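Terkiditz bets on table-top art, at a price

TERKIDITZ, September. The display firm Planda has begun selling art cards in clear acrylic stands through the Suvum gift shops, and it wants customers to think of them as an alternative to hanging pictures. Whether a printed card on a desk can do that job is a question the company's launch material doesn't spend much time on.

The range is called Yakubu. Each set includes a stand and 2 cards, and buyers can swap the cards when they get tired of looking at the same one. Planda says the first run is 3,502 sets, with 1,000 of them held back for orders from hotels and offices. It did not say how many of those orders have been placed.

The sales pitch leans hard on the word "gallery," which appears in the leaflet, on the shelf signs and twice on the order form. What the shopper gets is a print. The cards are not signed or numbered, and the leaflet gives no details about the paper or the inks. Anyone hoping for brushwork will have to settle for a reproduction of it, like the painting of a blue-green tower under a pink and mauve sky.
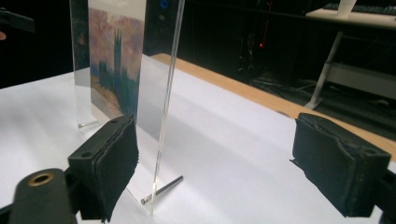

Can the stand be hung on a wall?

It is made for flat surfaces only, and Planda says it has no plans for a wall version.

That limits where it can go. A tall card takes up little room on a reception counter, but most people's desks are already crowded, and clear acrylic shows dust and fingerprints. The care sheet recommends a soft cloth and warns against glass cleaner. It says nothing about scratches, a common complaint with this kind of stand.

Replacement cards are where the company presumably expects to make its money. Planda says its catalog will grow to 1,195 pictures, though it gives no date for that and the Suvum shops are starting with a much smaller selection. The cards are cut to Planda's own size, so a postcard from a museum shop won't fit properly without trimming or a backing sheet.

Suvum has put the sets near the registers, between the candles and the greeting cards. The chain would not discuss early sales. Unopened sets can be returned with a receipt, but single cards can't be returned once the sleeve has been opened.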